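Why Does Popcorn Pop?

Hi, popcorn fans! I eat a lot of popcorn, so when a reader called Eliécer Yupanqui wrote in to ask why it pops and rice doesn't, I was very happy to find out (and to make a few bowls while I was at it).

A popcorn kernel is a seed. If you planted it in April and looked after it, it could grow into a corn plant taller than your dad. Inside the seed there is a hard, starchy part, which is food for the baby plant, and mixed in with it is a tiny bit of water. Around the outside is a shell called the hull, and the hull of popcorn is really tough – much tougher and more tightly sealed than a grain of rice.

Now heat it up. The water turns into steam, and steam wants a lot more room than water does. But it's stuck! It pushes and pushes on the hull, and the starch inside gets soft and gooey. At last the hull cracks, the steam rushes out, and the goo puffs up and cools into white foam. Pop! You are eating a seed that turned itself inside out.

The kernels left at the bottom of the bowl are called old maids by some people. I call them duds. Often they have a tiny crack in the hull, so the steam sneaks out early. Others are just too dry.
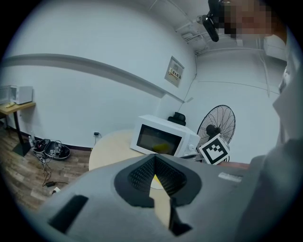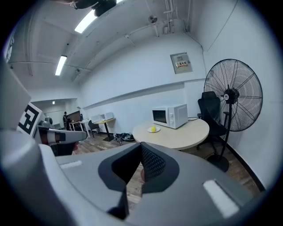 There are plenty of ways to heat a kernel. My grandma used a heavy pot with a lid and a spoonful of oil, and she shook it the whole time. Lots of us use a microwave now, and a white one with a dark glass door and knobs, like the one on the round table, makes steam inside a kernel just as well as a fancy one with buttons. Microwaves make the water in the kernel jiggle, and jiggling water gets hot. Ask a grown-up to help, and listen carefully. When the pops slow down to one every couple of seconds, it's time to stop. Open the bag away from your face, too – that steam is still in there!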